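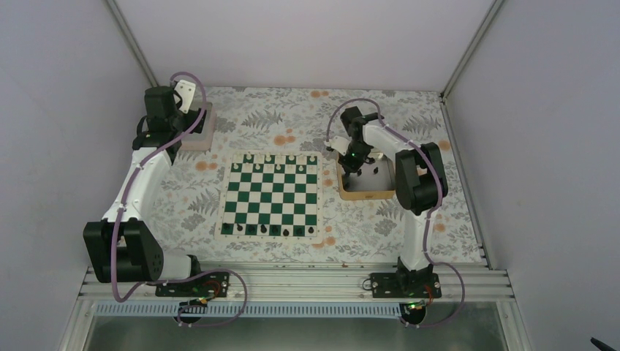 What should we budget for besides the arms?
The arms are usually the largest single line, but the smaller lines are the ones that get missed. Allow for the table, rails and enclosure, power supplies, cabling, grippers, cameras, a computer, freight and at least one set of spare parts. Staff time for assembly should have its own line as well.

Do we need two arms or will one do?
Start with one if your tasks are simple pick-and-place jobs on one side of a table. A two-arm station suits work where items have to be moved between areas that a single arm can't reach comfortably. If you think you'll add a second arm later, buy the longer rail now. Replacing a rail after the wiring is in costs more than the rail.

What size table should we plan for?
Measure the reach of the arm with the gripper fitted, then plan the work area inside that. Leave room at the front for base plates and wiring duct, and room behind the enclosure for a person to get at the back panels. A board, a tray and a bin fill a tabletop sooner than a drawing suggests, so lay the items out at full size before you order.

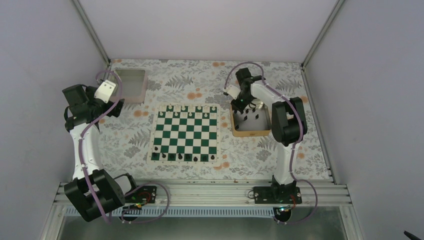 How long does delivery take?
Orders placed through our Stirkdale office before the end of June normally ship in the same quarter. Grippers and cable sleeving are stocked locally. Arms are ordered in when the deposit clears, and we confirm a ship date in writing once the factory has given us one.

What does the planning visit cost?
The fee is $500 and it comes off the final invoice if you go ahead. Bastien Bouvier does the visits. He'll check floor level, power and door widths, and leave you with a marked-up floor plan.

Can we spread the cost over more than one budget year?
Most schools and labs do. The usual split is three stages: enclosure and rails first, then one arm with its computer, then the second arm and spares. Prices are held for the first stage only. Ask for the later stages to be quoted again before you put them in a submission.

Is the Cotari enclosure included in the station price?
The Cotari is a separate line. It comes flat-packed with panels and corner profiles, and two people can put it together in a day with ordinary hex keys. You can also build your own, but send us the inside measurements before you order rails.

What should go in the spares kit?
Gripper fingers, a spare cable set, fasteners for the base plates and one replacement servo for each joint size. Fingers and cables wear first. Keep a list of what has been used — it makes next year's request much easier to write.

Do you take trade-ins?
We take back Danard arms in working order, with their power supplies. Other makes are looked at case by case.

Who do we contact for a quote?
Milagros Quezada handles quotes at the Maldonado desk, extension 2634. Please have your room measurements, your preferred number of arms and the date your budget closes.

Page last updated July 18, 2024.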